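Category: Workspaces & Interiors

Print this page | E-mail this article

Light from overhead at Trevoddale

The workshop at Trevoddale reopened in February after a refurbishment lasting 13 weeks. The building provides bench space to 40 resident makers and to evening classes run by Clikelora, the adult learning body which holds the lease. The brief was a modest one – better light, more storage and a floor that could be cleared quickly at the end of the day.

Ineke Willems of the design practice Kravchuk was asked to retain as much of the original interior as possible. New partitions were ruled out at an early stage, and most of the budget was spent on lighting, wiring and shelving.

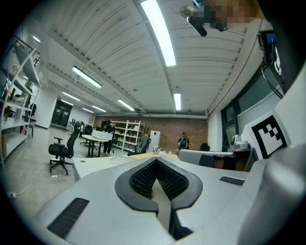 Fluorescent lights set into the white panelled ceiling, with tall shelving to the left and black stools by the double doors.

White metal shelving was chosen for shared materials. Residents may leave work in progress on the upper tiers for up to 60 days, after which it must be taken home or moved to the store at Brolitdale. Containers are to be labelled with the owner's name and bench number.

Seating is kept simple. Stools are returned to the doors when a class finishes, an arrangement proposed by Josué Brito, who teaches the bookbinding course. "People work standing for most of the evening," he said. "They want a seat for the sewing and very little else."

Applications for the next intake of residents close on 4/12/24. Forms may be obtained from the Clikelora office.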